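Bits and Bins – the small parts sort-out at Bramness

If you've ever opened one of our drawers looking for a connector and come away with a handful of fluff and a bent screw, this page is for you. We've been meaning to go through the odds and ends at Bramness since January, and we've finally made a start! The idea is simple enough: everything that's come out of dead equipment gets a proper look, then goes in a yellow bin with its own kind until we decide whether it earns a drawer. There are 96 drawers in the big cabinet and I'd like to be able to open any one of them without wincing.

I'm starting with wire, because wire is what we have most of and what everybody swears they'll untangle later (I include myself in that). Twisted pairs are lovely stuff to reuse on low-current jobs. Please don't chop the connectors off before it goes in the bin – a lead with its plug still on is worth three without.
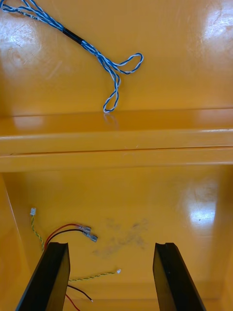 Blue and white twisted pairs up top, with a green and yellow pair and its little white plug down below.

On to my favourites, the things that move. Hatice Kılıçarslan gave us a shoebox of solenoids when she cleared out her garage, and I've been happily clicking them on the bench supply ever since. They're brilliant for latches, bells, marble runs, all sorts. The trouble is that half of them come with no voltage marked, so each one needs a quick go at a low setting before it gets a label. I write the voltage on a scrap of masking tape and wrap it round the leads. It isn't pretty but it stays put.

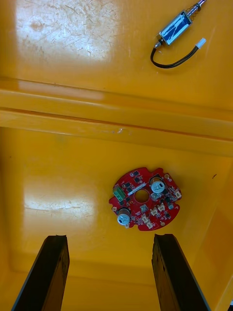
Nesrin Akgül wrote to ask whether we could put the coil resistance on the tape as well, as she'd been caught out at Skitine with two that looked identical and drew completely different currents. She also wants them kept away from the magnets drawer, please, and would whoever borrowed her good meter bring it back.

Fair point on the resistance, and I've started doing it. (The meter is on the hook by the kettle, Nesrin!)

Boards are slower going. I give each one a once-over for bulging capacitors and scorched patches, then decide whether it's a keeper or one for stripping. Terminal blocks are always worth saving, and so are the bigger capacitors once they've been discharged and tested. I don't bother with the tiny surface stuff any more, life's too short and my eyes aren't what they were.
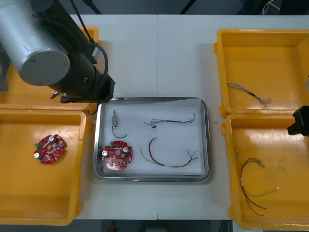 White paper in the tray, yellow bins round it, and a red circuit board in the one at lower left.

The white paper was a good move, by the way. I used to sort on bare metal and lost small parts in the shine all the time. It comes on a roll from Rathore, 28 metres for not very much, and a sheet does a whole evening unless somebody puts their tea on it.

Next job is the labels. I've got a pack of 80 in the cupboard, and I'd rather we agreed on names before I use them up.

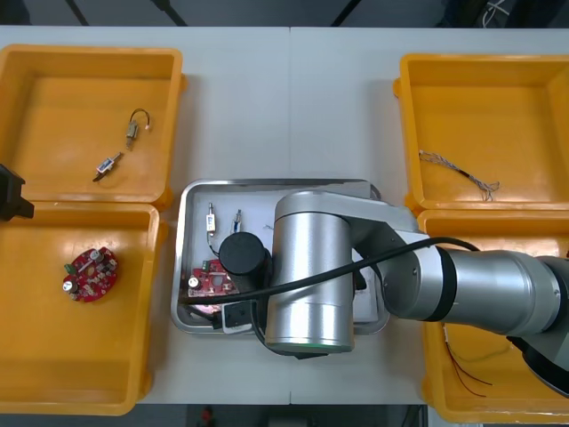
So far I've got "wire, twisted", "solenoids and small motors", "boards, whole" and "boards, for stripping", and I'm stuck on what to call leads that have a plug on one end and nothing on the other. Suggestions welcome. The Drekon crates at the back haven't been touched yet, and there must be roughly 600 bits in those, so if you're free one evening after seven, come and pull up a stool.

7 comments | 12 shares

Contact us | © Bramness Workshop | Back to top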